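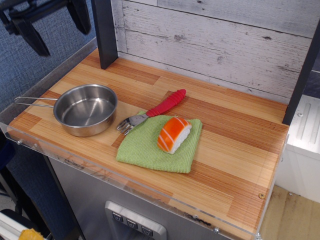 Picking up soft things with a cheap two-finger gripper: a home setup that mostly works

If you have read other guides to building a tabletop robot arm at home, you will have seen the video at the end where the arm puts a block in a cup. I am suspicious of that video. A block is the easiest thing in the world to pick up. It has flat sides, it doesn't squash, it doesn't slide and it looks the same from every angle. Anyone can get a block in a cup after an evening's fiddling, and it tells you very little about whether the arm is any use.

So this page is about the next stage, which gets far less attention. You have an arm, it moves, the gripper opens and closes. Now you want it to work on a play kitchen with pans, cloths, cutlery and toy food. I went through this at the shared workshop on Gillies Lane, with a lot of help from Aba Mahama and a fair amount of arguing with Lefteris Tsakiris, who thinks I worry too much.

What you need

An arm that already runs, with a parallel gripper
A toy kitchen, second-hand is fine
A small metal pan
A microfibre cloth
A child's fork, ideally with a rubber handle
One or two pieces of toy food
Clamps, or a strap
Thin rubber sheet or bicycle inner tube
Double-sided tape
A ruler and a soft pencil

You do not need a new gripper. Several people will tell you that you do, and some of them sell grippers. Get through the steps below first and then decide.

Step 1: Fix the kitchen down

Toy kitchens weigh next to nothing. The arm will shove yours out of place the first time it comes down a bit low, and every position you have saved will then be wrong. Clamp it to the bench or strap it from behind. Push the worktop firmly with your hand from three sides. If it shifts, do it again.

Check the front edge too. Ours has a clear acrylic lip held on with small round screws, and for a good while I had left it out of my thinking altogether. A clear edge is easy to forget. The fingers can catch on it coming in from the front at a low angle, and depending on your camera it may not show up at all except for a bright line along the top. Measure from the worktop to the top of the lip and add a decent margin to your approach height. Lefteris suggested taking the lip off. I left it on, as I wanted to see whether the arm could cope with something awkward.

Step 2: Set the worktop height by hand

Don't trust the number in the kit's instructions, and don't trust the one in your own notes from last month either. Lower the closed fingers slowly until a slip of paper underneath just starts to drag. Save that as zero. Do this at four spots, well spread out. On our first kitchen the corners disagreed by 2 mm, which sounds like nothing until you try to lift a fork.

If yours disagree by more than that, pack the low side with card.

Step 3: Cover the fingertips

Bare plastic fingers are slippery. Cut two pieces of inner tube slightly smaller than the fingertip and stick them on with double-sided tape. Wipe off any talc first or the tape will let go within minutes. I have also tried the ready-made Felelik pads. They grip well enough, but so does the inner tube, and I could not tell the two apart over a week of use.

Step 4: Start with the pan

Go for the rim, one finger inside and one outside. A thin wire handle looks like the obvious place to grab and it is a poor one: the pan swings under it and you lose track of where the bottom is. Come straight down over the rim, stop well short of the base, close, and lift a finger's width. Wait before you lift further.

Shiny steel is also hard on cameras. If you are using depth readings, look at what you get from the inside of the pan before believing it. Ours gave us holes and nonsense. Aba's answer was to ignore the inside and work from the outer edge alone, and I haven't found a better one.

Step 5: The cloth

Fold it to a rough square and leave the edges a bit rumpled. It is tempting to iron everything flat for the test, but flat cloth is much harder to pinch and you'll never meet it in use anyway. Lower the open fingers until they just press the cloth, then close. Too high and you get air, too low and you grind the tips into the worktop.

My settings were fingers open to 30 mm and the slowest closing speed. Yours will differ.

Step 6: Put things on top of other things

Now lay a piece of toy food on the cloth. We use a bit of pretend salmon nigiri, mainly for the colour, which stands out nicely against green. Tuck the tips of the fork under one corner of the cloth as well.

The job is to lift the food and leave the cloth where it was. Raise your closing height by the thickness of the folded cloth, and aim for the long sides of the food. Grip low on the block so that you are holding the base as well as the topping.

For the fork, grip the handle across its width, well away from the cloth. Slide it clear before lifting. If you lift first, the corner of the cloth tends to come up on the tines.

Step 7: Keep an honest tally

Run each task at least 30 times and write down every result, including the ones where you bumped the bench. Move the objects a little between tries. I don't count a pick as good unless the thing goes up, stays up and comes down again under control. Abhishek Vashisht keeps his sheet stricter than mine and marks a try as failed if the cloth moves at all.

What about the software?

I used Gorna to save and replay positions. It is free, it is ugly, and it does what it says. I have also been shown Wullico, which promises to learn a grasp from 8 demonstrations. Perhaps it can, with a block and a cup. I would want to see it with the fork under the cloth before paying for anything.

If it still drops things

Check the tape on the fingertips. Then check the zero height again. Then check the clamps. In my case it has been the clamps more often than I would like to admit, and I spent most of an August blaming the motors for it.

Page last changed 5/28/22. The part on finger pads was rewritten after a note from Odair Bezerra, who pointed out that old inner tube goes hard and should be replaced when it starts to look shiny.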